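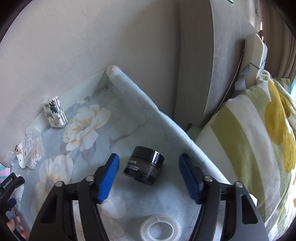

3.2 Gripper upkeep

Each of the two arms pivots on silver screws and ends in a ribbed blue finger pad. Screws were checked before every session and pads wiped with a dry cloth – solvent hardened them in early trials. Over 597 grasps, four pads were replaced.

Figure 2. Hand-held gripper with arms open at a small black jar; a roll of clear tape lies below it.

Pad alignment was reset by J. Patwary each Friday, with both arms fully closed on the Nilano gauge block.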